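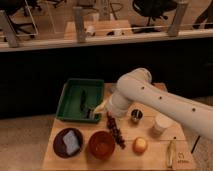

A white arm with its gripper at the green tray, grapes and cups still out on the board.

Give me the cluttered board every time

I have come around to an opinion that would have annoyed me two years ago: if you want to know which gripper to buy, put away the calibration blocks and go to the grocery store. Get grapes. Get a peach, a cucumber, a kitchen sponge, a paper cup and a metal one. Put them on a board next to a tray and a couple of dishes, and let the arm have a go at all of it. You will learn more in an afternoon than I learned from a whole month of spec sheets.

I say this as someone who loves a spec sheet. I spent most of February comparing two grippers for our small bench in Skirkcombe, the two-finger one from Ustau and the softer one from Phetsri, and I began the way everybody begins, with blocks. Steel block, plastic block, block turned 45 degrees. Both grippers were wonderful at blocks. I had pages of results, and the pages said that I could buy either one and be happy.

Then we put out the food, and the two of them stopped looking alike at all!

Take the grapes. A bunch of grapes has no good side. It sags, it rolls a little, it has a stem sticking out somewhere you don't want it, and whatever shape the camera saw is gone the moment a finger touches it. The Ustau closes fast and square, and on a block that looks like confidence. On grapes it was a small disaster on most of the early tries (my shoes can confirm this). The Phetsri wraps, slowly, and it brought the bunch up whole so often that I started cheering out loud in an otherwise quiet room.

So the Phetsri wins? Well, no, and this is the part I enjoy. Give it the sponge lying flat on a plate and it fumbles. Its fingertips are too fat to get under the edge, so it pushes the sponge along and the plate comes too. The Ustau just pinches and goes. Cups were split: the paper one wanted the gentle grip, and the metal one wanted the firm one, and a person reaching for either would never think about it. I had certainly never thought about it. I do now, every time I pick up a coffee.

The tray matters as much as the things that go in it. Most of the test routines I've read score the grasp and stop there, as if letting go were free. Put a tray with sloped walls on the board, with something long already lying in it, and the release turns into a real problem. The fingers need room to open. A round thing let go too high will bounce off the slope, and if you go too low you'll knock a knuckle on the wall. We lost more attempts to the last inch than to the first one, and the block tests had hidden that completely, because blocks sit where you leave them.

The usual objection is that groceries can't be repeated. Your peach isn't my peach, and by the end of the week it isn't even your peach. I take this seriously. If you're building a gripper and need to know whether a new pad material beats the old one, use the blocks, use 3,000 cycles of them, and keep the room at one temperature. But I wasn't building one. I was choosing one, for a job where the objects change daily and show up in a heap, and for that purpose the variation is the thing being tested. I'd take 100 messy tries over any number of tidy ones. In the end we ran over 70 with each gripper before the winner for our work was plain enough to stop.

Some advice if you want to try it. Leave everything on the board at once, since half the trouble comes from the neighbors: the arm swings in for the fruit and its elbow is suddenly thinking about the cup. Change the layout between runs, and let somebody else do the changing if you can, because you will start helping the machine without noticing. Keep the controller the same throughout. We swapped in the Urkow one halfway, got excited about how smooth it was, and had to throw out the earlier results and start over. And write down what kind of failure it was. A drop, a crush and a shove are three different complaints, and only one of them is really about grip strength.

We bought the Phetsri, by the way, and I've already asked for narrower fingertips. I'd like another go at that sponge.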